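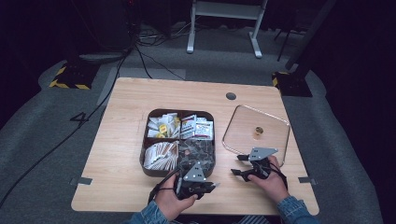 Fig. 7.1 Divided tray with its four compartments filled, clear square plate to the right.

7. Setting up the drinks tray

7.1 Before you start

This section covers filling and topping up the divided tray in the guest lounge and the two meeting rooms at Gevham. Kettles and cups are in section 8. Stock is kept in the Turomano cupboard on the ground floor corridor, second shelf.

You will need:
One divided tray
One clear square plate
Tea bags, loose sachets, stick packets, flat packets and wrapped items from stock
A dry cloth and a damp cloth

Wash your hands before you handle any packets. Put the tray on a flat, clean table with enough space beside it for the plate.

7.2 Cleaning the tray

1. Take everything out of the tray. Keep unopened packets to one side on a clean surface.
2. Throw away any packet that is torn, stained or stuck to another packet.
3. Shake out loose sugar and tea dust over a bin.
4. Wipe each compartment with the damp cloth. Go into the corners and along both sides of the dividers, where sugar collects.
5. Dry the tray with the other cloth. Leave it for a few minutes before you refill it.

Caution: Do not put paper packets into a damp compartment. The paper softens and the sugar sets hard inside.

Caution: Do not use scouring pads or powder on the tray or the plate.

7.3 Filling the compartments

Stand with the long stick packets' compartment nearest to you on the left. All positions below are given from there.

1. Lower left: lay the long stick packets side by side, all pointing the same way. Fill to just below the top of the divider.
2. Upper right: stand the flat packets upright in a row, printed sides facing the same way. If they fall over, add a few more until they hold each other up.
3. Upper left: put in the loose white sachets first, then the yellow-tagged tea bags. These can be mixed. Make sure some of the yellow tags show on top.
4. Lower right: put in the dark wrapped items in a heap. No need to line them up.
5. Check that nothing hangs over the outer edge of the tray.

Note: Do not press packets down to fit more in. Guests pull them out from the top and tight packets split.

Note: Tags should be lying loose. If the strings have tangled, separate them before the tea bags go in.

7.4 Topping up and sorting

Check the tray each morning and again after lunch.

1. Look in each compartment and move anything that is in the wrong one.
2. Take out empty wrappers and used tea bags.
3. Lift the old packets, put new ones underneath and lay the old ones back on top so that they are used first.
4. If a tea bag has got wet, throw it away together with any packets touching it.

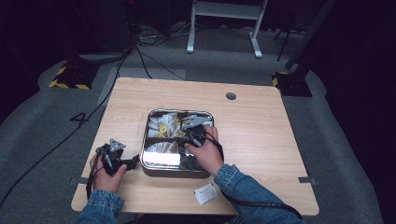
Fig. 7.2 Small white packets in the upper left compartment, with a few bright yellow ones among them.

7.5 The clear plate

The plate goes to the right of the tray and is for small single items and used wrappers. It is hard to see on a pale table, so set it down well away from the table edge.

1. Wipe both sides and hold it up to the light to check for smears.
2. Check the rim for chips. Do not use a chipped plate.
3. Leave a small gap between the plate and the tray so that either can be lifted on its own.

Caution: Never stack the tray on top of the plate, even when you are only carrying them to the sink.

7.6 Stock and ordering

Stick packets come from Rattanakul in cartons of 3000. Decant 300 at a time into the lidded tub in the cupboard and close the carton again. Tea bags are ordered from Tomix by the box.

Write the date on each carton when you open it. When the last carton is opened, tell Ludmila Šťastný at the front desk, who places the orders. Do not order direct.

Section last changed 25 March 2019.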